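# Cut flowers in winter: growers' evening, Hastisley

Feb 22, 2023

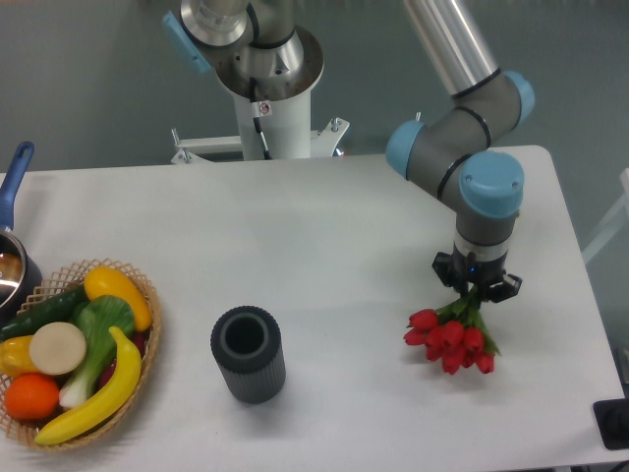

*Slide 1. Red tulips, bunched.*

- Thank Svenja Mösli for the room. Talk is 20 min, then questions.
- Start with our own numbers: 600 bulbs planted in crates, 60 lost to rot. Say which bench they were on.
- Cooling. Tulips need 16 weeks cold before they come inside. We cut it short one year and got short stems.
- Pick when the bud is colored but still closed. Pull with the bulb on if storing.
- Storage: dry, upright, wrapped in paper. Keep apples out of the cooler.
- Selling. Asgate market wants mixed colors, florists want one.
- Skip the heating cost slide if running late.
- Order forms are by the door, due back in February.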